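Grekadden (band)

Grekadden is an instrumental folk-rock group from the harbor town of Limis, and I've been keeping this entry going since their second tape – corrections welcome!

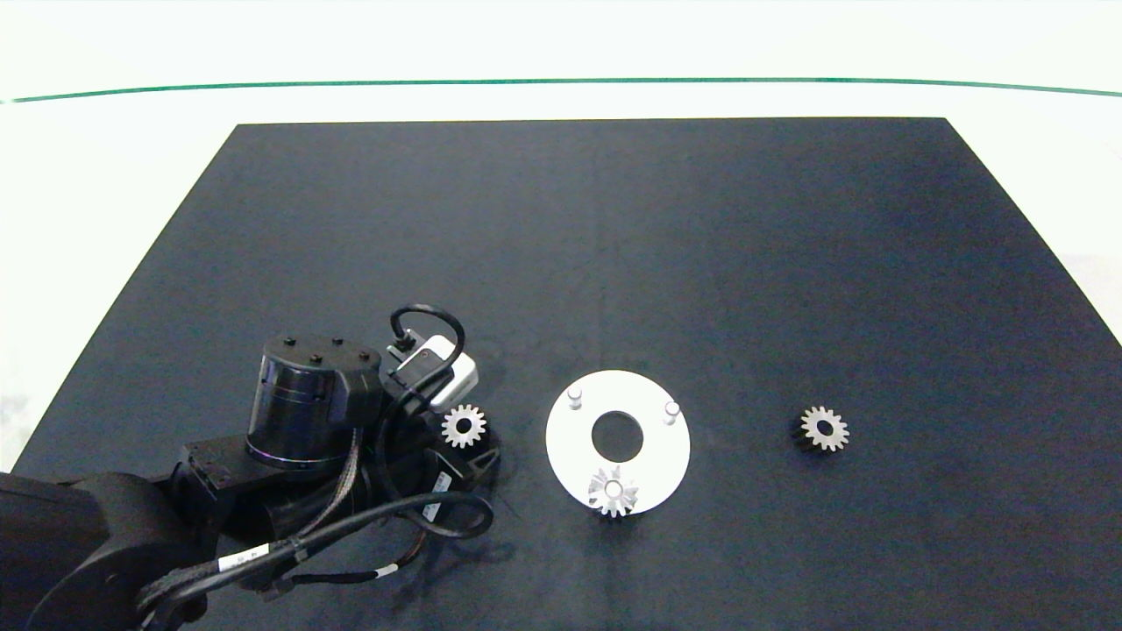
Recordings

Their debut, Asante, was pressed in a run of 400 on the tiny Idonance label (mine is number 174, slightly warped). It has 5 tracks, mostly fiddle and a very loud organ.

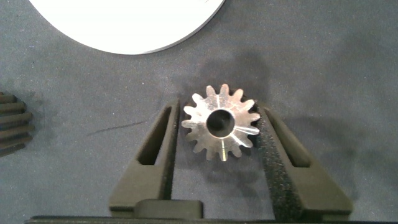
Later years

The drummer left one November and they carried on without drums, which I love and plenty of fans don't. A live album followed, sold only at shows.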